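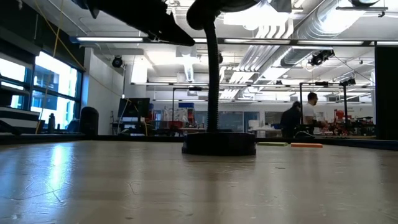

Gripper and Camera Trials: Frequently Asked Questions

Last revised 23rd February

What does a trial cover?

A trial compares two or more grippers, or two or more camera positions, on the same arm with the same set of parts. The controller settings are fixed before the first run and are not changed until the last. If you want to compare controllers instead, the gripper and cameras stay fixed. We do not vary two things in one trial.

Which grippers can I book?

The Gollix parallel gripper and the Tillora two-finger gripper are both kept set up and calibrated. The Gollix has the shorter stroke and holds its position better under side load. The Tillora opens wider and is lighter. You may send your own gripper if you also send the mounting drawing and the wiring diagram. Please do this before you book a slot.

Can I use my own fingertips?

Yes. Both grippers take fingertips held on by two screws. Send the length from mounting face to tip, as the tool centre point has to be entered again for each set. Tips longer than 95 mm need a reduced speed limit, and the results are then listed in a separate table.

Why are flat parts included in the standard set?

Low, flat parts show up differences that blocks and cylinders do not. The fingers have to come down close to the table, and a small height error means either a missed grasp or contact with the surface. On the January trials most of the gap between the Gollix and the Tillora came from flat parts. With taller parts the two were hard to tell apart.

What happens if the gripper touches the table?

The controller stops the arm when the force limit is reached. The run is logged as a contact stop, which counts as a failure even if the part is in the fingers. The arm is then raised by hand control, the tips are checked, and the next run begins from the home position. Light scratches on the table are ignored. Deeper marks are noted, as they can catch a thin part as it slides.

How many runs are in a standard trial?

Each gripper does 114 runs. The order of parts is drawn by script and is the same for every gripper in the trial. The start position of each part is also scripted, and the operator places the part by hand against the overlay on the monitor.

Does daylight affect the cameras?

It can. Glare on a pale table may hide the edge of a part or produce a false one. Exposure is locked at the start of each block of 30 runs, and a still of the table is saved at the same time. If the light changes enough to shift the detected edge by more than 2 mm, the block is repeated. Trials that compare cameras can be booked with the blinds down on request.

Can the camera be placed anywhere?

Within limits. A fixed camera may go beside or above the workspace, provided the arm can reach all start positions without passing through the camera mount. Wrist cameras are allowed on the Tillora only, as the Gollix bracket has no room for the cable bend. Camera poses are measured again after any change, however small.

Do objects standing on the table have to be entered in the planner?

Yes. Anything taller than the parts is entered as a keep-out volume. Flexible stands are entered with a wider margin than rigid ones, and their shape must not be altered during a block. If one is knocked, stop and measure it again.

Which controller is used?

Funell, version as stated in your report. It logs joint position, finger width and motor current on one clock. If your gripper reports finger width over its own link, the delay is measured first and the figure is given with the results.

What do I receive?

A table of outcomes by part and by gripper, the raw logs, the camera calibration files and the stills. Video is supplied for failed runs. Video of successful runs is kept on the Jitpraphai server for 30 days and can be copied on request.

Can a trial be repeated later?

Yes, if the fingertips have been kept. Quote the trial number and state any change of firmware. A repeat with new tips is treated as a new trial.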